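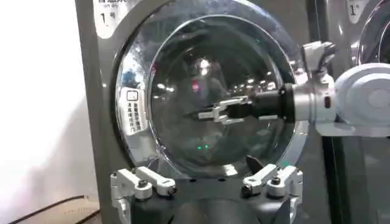

Laundry task recordings: frequently asked questions

What are you recording?
Demonstrations of a two-armed robot working at front-loading washing machines. An operator drives both arms by hand from a pair of leader arms, and we save the joint positions along with the camera views. One complete attempt at a task is called an episode. The Halska set currently holds 600 episodes.

Which tasks are included?
Opening the door, closing the door, putting items in and taking items out. Each has its own folder. Detergent drawers and control panels are not covered.

Where is the camera?
There is one on each wrist and one overhead. The wrist cameras are small and look out past the fingers, so you will often see the camera's own gripper at the bottom of the view and the other arm coming in from the side. Please leave both in when you crop.

Are the two grippers the same?
No. One has silver stepped jaws and the other has white angled fingers. If you swap left and right to get more training examples, the swapped versions will show a robot that does not exist. Zaid Mahasneh tried this in September and the door tasks got worse.

Does the door glass cause problems?
Yes. It is dark and domed, and it picks up the ceiling lights and sometimes the gripper as well. Early models treated the bright spots as something to reach for. We now change the starting position of the arms between episodes so that the reflections do not always fall in the same place.

Should I cover labels and stickers before recording?
No. Leave the machines as you find them. The labels are in Chinese and the machines carry number stickers, but nothing in the training depends on reading them.

Do you keep failed attempts?
Yes, if the operator finished the episode. A missed grasp followed by a second try is useful – mark it "recovered". Stop and discard only if an arm faults or a camera drops out. There are 201 recovered episodes in the set.

How long is a session?
An operator records for up to 19 episodes and then takes a break. Tired operators make jerky movements, and the model copies them.

How do I become an operator?
Ask Ghassan Hattar for a practice slot. You will need to complete 6 clean episodes of door opening before your recordings are added. Practice episodes go in the Nermont folder and are not used for training.

I found a wrongly labelled episode. What should I do?
Send the episode number and the correct label to Ghassan. Please do not edit the file yourself, as the index will no longer match.

Last updated Dec 22, 2025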